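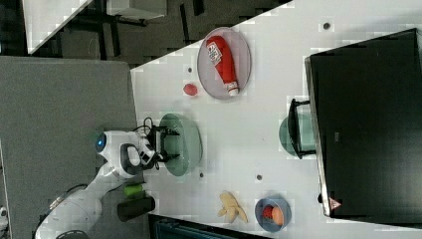 Sirko over the green plate, bowl and banana off to one side.

1/ New result from our group, short thread. We have been working on what a robot arm should do when it gets an instruction with two possible targets on the same table. "Put it on the green plate" is a bad instruction if there are two green plates.

2/ The method is called Tralia. It sits between the language model and the grasp planner on our arm, Sirko. Before any motion it scores every object that could match the words. If the top two scores are too close, it asks one question. If not, it goes.

3/ Most of the work was the threshold. Matvii Lytvynenko collected 3628 tabletop layouts over the summer and held out 588 for testing. We picked the threshold on the rest and then left it alone.

4/ We ran 300 trials on the real arm. The baseline always takes the top score and never asks. It went to the wrong object in 30 of them, nearly all on layouts with look-alikes. I will post the Tralia numbers with the error bars once Nicanor Rosales has finished checking the logs.
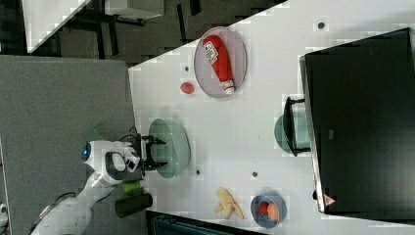 5/ Occlusion is the part I care about most. A half-hidden object gets a low score from the detector, so the system thinks it has one clear winner and doesn't ask. The green plate behind the monitor stand is that kind of case – the one by the gripper is in full view and wins easily, even if the person meant the other. Tralia adds a correction based on how much of the outline is missing.

6/ The correction has a cost. It asks more often, and some of those questions are pointless. People in our small user test put up with one question per task. Two annoyed them.

7/ Things that don't work yet: clear objects stacked on each other, and words like "the other one" when there are three. Color words are fine. Size words are so-so.

8/ Code will go up in the Nurusia repo in February, with the layouts. The older Pruvby planner is still supported but you have to set the score format by hand. Replies are open if you want to know about the setup.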